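Hilo sobre el plan urbanístico de Istholm, que lleva desde noviembre en exposición pública y del que todo el mundo opina sin haber abierto el PDF. Son 600 páginas. Me he leído las que hablan del suelo de Chauvin y traigo dudas.

**1/** El ayuntamiento dice que el cambio de uso en Chauvin "regulariza una situación existente". Traducido: hay naves levantadas donde el plan anterior decía zona verde, y ahora se cambia el plan para que encaje con las naves.

**2/** Puede que sea razonable. Hay empleo ahí dentro y derribar cuesta dinero. Pero entonces que se diga así en el pleno y que se vote así. Lo de "ajuste técnico" en la nota de prensa me suena a otra cosa.

**3/** La promotora es Drulero. Según la memoria, a cambio cede una parcela para equipamiento público. Busqué la parcela en los planos. Está al otro lado de la vía, en pendiente y sin acceso rodado. Equipamiento de qué, no lo pone.

**4/** También se promete un parque "en una segunda fase". En este municipio conozco 5 segundas fases. Se han hecho 2, y una de ellas es un aparcamiento.

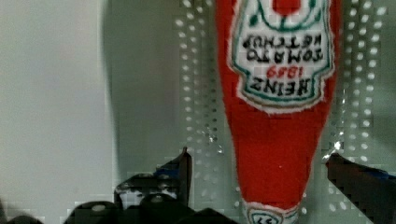 *Bote de kétchup Heinz de peluche, rojo.*

**5/** Sobre los vecinos de Inda, que son los que tienen las naves enfrente: la memoria asegura que hubo "proceso participativo". He preguntado. Fue una reunión a las 10 de la mañana, en día laborable, anunciada en el tablón. El acta ocupa media página y no recoge ni una sola pregunta.

**6/** La oposición ahora se indigna. Muy bien. La primera licencia de Chauvin se dio cuando gobernaban ellos, viene citada en el anexo de antecedentes. Me gustaría oír alguna explicación sobre eso antes del próximo comunicado.

**7/** Y el informe de tráfico. Calcula que la ampliación apenas afectará a la rotonda de Inda. Los aforos se hicieron en agosto. En agosto en Istholm no hay tráfico ni para comprar el pan.

**8/** Me contestan por privado que soy un cenizo y que "por fin se mueve algo". Vale, se mueve. Yo pregunto quién paga el colector, que en el estudio económico aparece con un "a determinar" y es casi lo más caro de todo el expediente.

**9/** Lo mínimo que pediría: que el convenio con Drulero se publique entero, con anexos, antes de votar. Ahora mismo solo está colgado el resumen, y los plazos del resumen no coinciden con los de la memoria.

**10/** El periodo de alegaciones sigue abierto. Se puede presentar por registro sin abogado, yo he metido la mía sobre la parcela y la rotonda. Si alguien de Inda quiere el texto para copiarlo, que me escriba y se lo paso.

**Añado**, que me lo preguntan mucho: no, no tengo terreno en Chauvin. Vivo de alquiler.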